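Water use in the Volludden halls of residence
Student project report, Environmental Studies, second year
Leonidas Katsaros

1. Background

Volludden is the oldest hall on the campus. It was built as a nurses' home and turned into student rooms later, and most of the pipework dates from the first use. Residents pay a fixed rent with water included, so they never see a bill and have little idea of how much they use. The hall office does get a bill, and it has gone up each year for the past four years.

The aim of the project was to find out where the water goes and whether small changes would bring the figure down. I chose Volludden because it has its own meter. Nevitz, the newer hall next door, shares a meter with the laundry and the kitchens, so its use can't be separated out.

2. Method

The main meter was read at 7 am and 11 pm through one teaching term, ending in December. Readings were taken by me or by one of the other residents on the second floor. Five readings were missed and were left blank.

A paper survey went under every door. It asked about length of showers, use of the shared kitchens, and whether the person had noticed any dripping taps or running cisterns. There were 294 replies. Some people answered only the first page, because the second was printed on the back and easy to overlook. I would use two sheets next time.

I also timed how long each shower took to run warm, using a bucket and a kitchen thermometer. This was done on the ground floor and the top floor only.

3. Results

Use on an ordinary teaching day came to about 3,000 litres a night between the late reading and the early one, when most people were asleep. I had expected far less. The night of the highest reading gave 3,038 litres, and there was no event in the hall that would account for it.

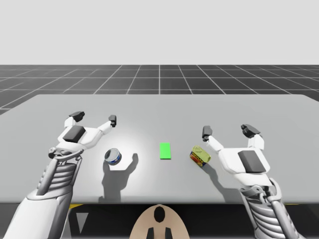

Where was the water going at night? Most of it was going through the toilet cisterns on the first and second floors, where the old inlet valves did not shut fully and water ran down the overflow into the pan.

The maintenance office confirmed this with dye tablets. They had already replaced the valves on the third floor with a type made by Zirkorari, and none of the cisterns there showed any dye in the pan after half an hour.

Showers were the second matter. On the top floor the water took much longer to run warm than on the ground floor, and several replies said that people turn the shower on and go back to their room while they wait. One person wrote that they brush their teeth and make the bed first. The kitchens mattered less than I thought. Few people said they wash up under a running tap, though this is the kind of question people may answer kindly about themselves.

4. Discussion

I started out thinking the report would be about habits. The night readings suggest that repairs should come first, as a leaking valve runs all day and all night whatever the residents do. Shorter showers would still help, but it is hard to ask for them when the pipes on the top floor waste water before anyone has stepped in.

A friend on exchange in Toledo told me that her hall puts the weekly meter reading up by the front door. This would be cheap to try here – a sheet of paper and a pen would do it.

The project has some weak points. One term is short, and it did not cover the spring, when more rooms are let to visitors. The survey relied on memory. The shower timings left out the middle floors.

5. Recommendations

Replace the inlet valves on the first and second floors.
Lag the hot pipe to the top floor – it is bare for most of its length.
Put the weekly reading on the noticeboard.
Ask for a separate meter at Nevitz when the laundry is next refitted.

The meter readings and a blank copy of the survey are in the appendix.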